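We use cookies to remember your settings and count visits. By continuing to browse this site you accept our cookie policy. Accept | Manage preferences

Collecting Bag-Handling Demonstrations with a Hand-Held Gripper
Final report, Granari project group, second-year automation course

1. Background

The Granari project is about teaching a two-finger gripper to handle mesh laundry bags. Our part was the data. Another group, working under the project name Louro, trains the model and runs it on the arm. They asked us for short recordings of a person doing the task by hand, with a tool that has the same fingers as the arm.

We worked in the lab at Gallholm from August until the end of the term. The task has 4 stages: pick up the bag by its edge, open it, move it toward the basket, and lower it in. We recorded each stage as its own clip and also recorded full runs from start to finish.

2. Equipment

The gripper is a hand-held unit built in the school workshop. It has dark plastic housings, metal brackets on top, and cables running away from the body. There are two cameras in use. One is worn at head height and sees the whole table. The other is on the gripper and sees the fingers and whatever they are holding. The clips are stored and labeled with Foltus, a small program written by last year's group.

The table has a light wooden top. The basket goes on the left and the bag is spread out to the right of it. We checked the tool over the bag before each batch, mainly to see that the cables were not pulling on it.

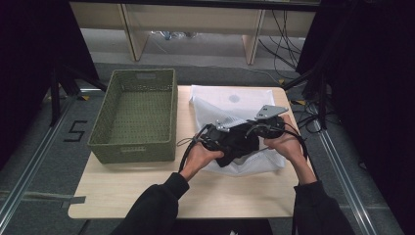
3. Recording procedure

The operator starts with the fingers open and away from the cloth. A second person starts the clip in Foltus and says the name of the stage. The operator does the stage at a normal speed and then holds still for two seconds. If the cloth slips, the operator keeps going and the clip is marked as a slip. We did not delete slips, as the Louro group wanted them.

Between clips the bag is picked up, shaken out, and put down again. At first we laid it flat every time. After the first batch we saw that all the starting positions looked the same, so we changed the rule. The bag could then land in any shape as long as all of it was on the table.

4. Labeling

Each clip got a stage name, a grip type, and a result. The grip types were "edge," "fold," and "two layers." The first two were easy to tell apart after some practice. The third caused most of the disagreements between the people labeling.
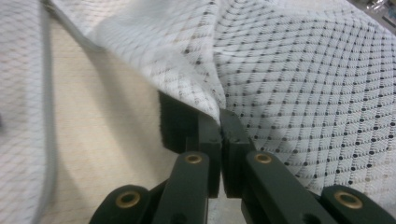

Grip type was labeled from the gripper camera only. The head camera is too far away to show how much cloth is between the fingers. In the gripper view the pattern in the mesh helps a lot, as the rows of dots bend where the cloth rises and the lattice lines crowd together near the pinch. We wrote this into the labeling guide as the first thing to look for. The second thing was whether a fold of cloth could be seen in the seam between the fingertips. If neither was clear, the clip was marked "unsure" and a second person looked at it.

5. Results

We recorded 704 clips in total. After checking, 247 of them were full runs and the rest were single stages. About 80 clips were marked "unsure" the first time, and most of those were settled on the second look.

Opening the bag was the hardest stage to record. The mesh is light and moves when the gripper gets close. Several operators pressed down on the table before closing the fingers, and this gave a better grip but made the clips look alike.

6. Problems and changes

The cables were the main practical problem. When they got near the cloth they dragged it, and those clips had to be repeated. Clipping them to the operator's sleeve fixed most of this.

Time stamps from the two cameras did not match in the first batch. We lined them up by hand using the moment the fingers close. For later batches the operator closed the fingers twice in the air at the start of each clip.

The next group should record with more than one kind of bag and switch operators more often. The labeling guide and the Foltus settings are in the project folder.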